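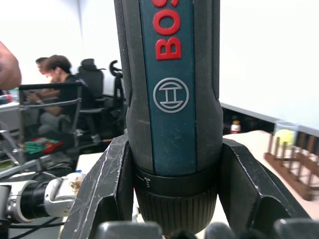

Vallville Bench Tools, Gallery 2: Cordless Screwdrivers

The drivers on this page are used at the Vallville bench for assembling Varer shelf units and Pliven drawer frames. Both product lines are held together with short wood screws, so low torque and a slim body matter more than top speed. Work runs in batches of 50 units, with a change of bit between the frame and the back panel.

Bosch cordless screwdriver, dark gray body with a teal-blue front panel. Textured rubberized grip on both sides. Scuffs and light dust marks on the panel.

The black collar sits at the lower end of the panel and carries a small white direction symbol with tick marks. Below it is the ribbed chuck.

Notes for bench users

Check direction before each batch. Start screws by hand in the Pliven frames; the pilot holes are shallow.

Wipe the grip and panel with a dry cloth at the end of a shift. Keep solvent off the rubber.

Bits are stored in the Lefèvre cabinet, drawer 2. Return them to the same slot. Worn bits go in the tray on top of the cabinet and are replaced in August with the yearly stock order.

Bench stock number 1024. Spare bit set, stock number 1820.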